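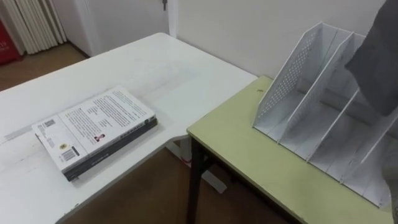 Reading Room

Gallery: Furniture and Shelving

The Custley Library reading room reopened to members on 6th February with a revised arrangement of tables and desktop storage. The work was planned by Neusa Brito and carried out over 17 days. The room seats 70 readers.

White and green tables, set corner to edge. The white plastic organizer has upright slots for folders or magazines, and its outer panel is perforated with small round holes. The paperback is lying with its back cover up.

Members are asked to return magazines to an organizer after use. Books may be left on the tables for staff to reshelve.

Inquiries about the room should be addressed to Ekaette Okeke, Reader Services.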